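April 11, 2018
Linen room, Thakur wing

Unloading is now meant to be the arm's job. Drusevix sold management on 617 pieces a shift. We're still folding, still sorting by colour, and now someone stands by to free sleeves from the lifter ribs.

Three stalls before lunch, all on small items low in the drum. Cleared each by hand, logged each by hand. The log is new work too – it wasn't in anyone's hours in December.

The Kovusent sheet says staff are "released for higher-value tasks". I asked which ones and got a link to the same sheet. Two of the casuals have had shifts trimmed already, so I suppose that's the release.

To be fair, my back is better for less bending. I'd want that measured properly before anybody claims it.

Last bits left for the gripper, white piece at the bottom and the yellow-green one to its right:

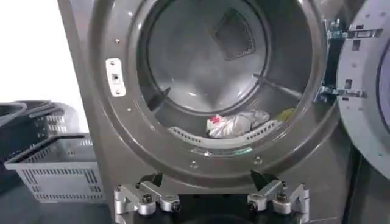 For tomorrow
Ask who signs off the stall log.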